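Research Assistant, Emerging Military Technologies
Descombe Centre for Defence Studies, Jendthorpe

Full time, fixed term for 3 years, starting in June
Reference: 805

We are looking for a research assistant to join our small team working on how governments buy, test and bring into service new kinds of military equipment. If you read procurement notices for fun, or have ever lost an evening to a parliamentary answer on radar spares, we would love to hear from you!

The post sits within the Fuvton project, led by Zainab Ajayi. Fuvton looks at the long gap between the moment a ministry announces a new system and the moment a unit can use it. We follow programmes in naval air defence, counter-drone equipment and secure communications, mostly in middle-sized countries that get far less attention than they deserve. Our source base currently stands at 101 programmes and we want to add many more, which is where you come in.

What you will be doing

You will spend a good part of the week with documents: budget papers, audit reports, tender notices, trade press and the occasional memoir by a retired admiral. You will log what you find in our database, flag the contradictions (there are always contradictions) and write short notes that the rest of us can use. Later on you will draft sections of the yearly report and, if you would like to, publish under your own name.
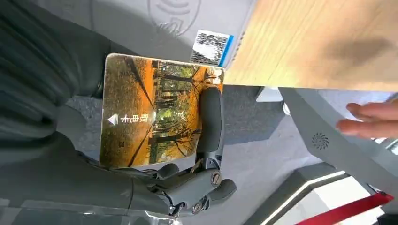

Robotic hand gripping a card near a card reader.

You will also help Daichi Maruyama run our spring workshop, where serving officers, engineers and civil servants talk through a programme that went well or badly. The discussions are lively and the notes need a quick, fair-minded writer.

There is some travel, usually short trips to archives and trade shows. We pay for it up front, so you will not be left waiting on expenses.

About you

You will need a degree in politics, history, engineering, economics or something close to one of these, or the same level of knowledge gained at work. Former service personnel and people coming back from a career break are very welcome. You should write clearly, be comfortable with a spreadsheet and be willing to say when a source does not support the claim being made from it.

A reading knowledge of a second language would be a real help. Portuguese, Czech, Japanese and Turkish are the ones we are shortest of, but do tell us about any others. Jarmila Trnka runs a weekly reading hour for people brushing up.

You do not need security clearance. All our work uses open sources.

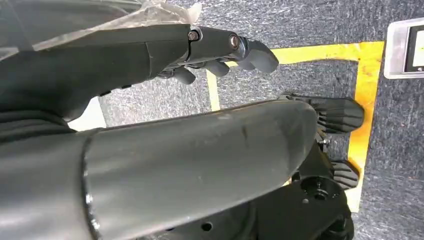 Robotic hand and forearm, with clear plastic film over the forearm.

Where you will work

Our offices are on the upper floors of the Malý Building, ten minutes on foot from Jendthorpe station. There is a lift, step-free access from the street and a very good library — the collection of old defence white papers is a joy. Most of us are in three days a week and at home for the rest, and we can talk about part-time hours or a job share.

How to apply

Send a CV, a covering letter of no more than two pages and a piece of your own writing on any subject to Genivaldo Tavares in the Centre office, quoting the reference at the top of this notice. Please also include a paragraph of 100 words on a defence programme you think deserves closer study. We read these first and enjoy them enormously.

Applications close at noon on the last working day of March. Interviews will be held in April, in person or by video, and we will send you the questions beforehand. Gervásio Paiva, who held this post before moving to our maritime team, is happy to chat informally with anyone thinking of applying. Ask the office to put you in touch.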